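The stop that came too late

Aravind Kaimal has worked with two-arm cells at Likov for four years, and he still remembers the fault of last April quite exactly. "It was before lunch," he told me when we met in the Kemurstead workshop. "The right arm was holding the baseplate and the left one was going for a brick. Then the left arm did not stop where it should. It pushed down into the table."

The force limit was set to 63 newtons. According to the log, the arm passed this value and continued for 700 milliseconds before the brake closed. One gripper finger was bent. No person was near – the rule at Likov is that you stay behind the line when the arms are moving.

Covadonga Manzano, who looks after safety there, spent most of the month searching for the reason. "At first we blamed the brake," she said. "We changed it, and the fault came again." In the end she found it in the controller, where a software update had put the force check behind the logging task. When the log was full, the check had to wait.

She moved the check back to the front and repeated the same pick 2000 times. The fault did not return. Kaimal is still careful. "I look at the fingers each time they go down to the table," he said. "Maybe I will do it always."

The brick work goes on with both arms, at a lower speed.
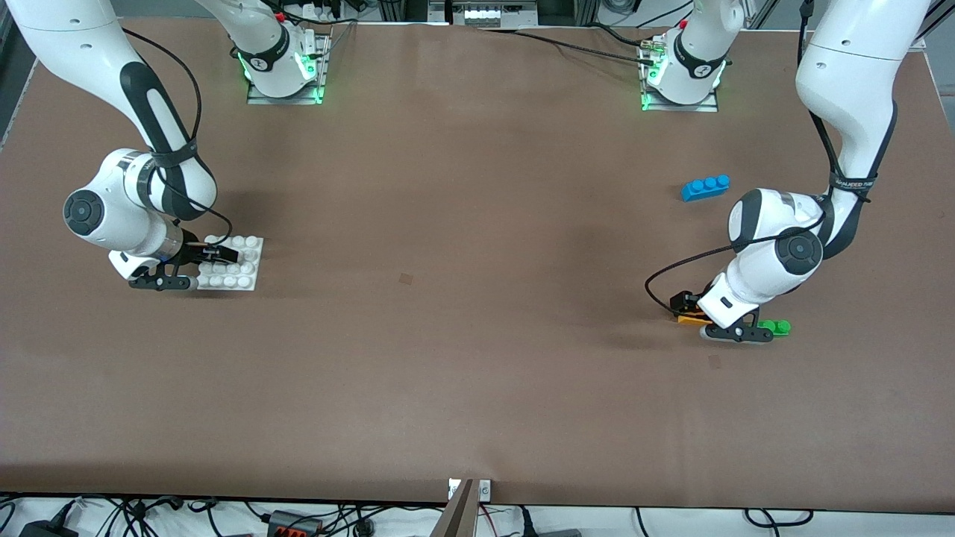
What changed in the daily routine

Manzano now reads the log every morning before the arms get power, and an update needs two signatures.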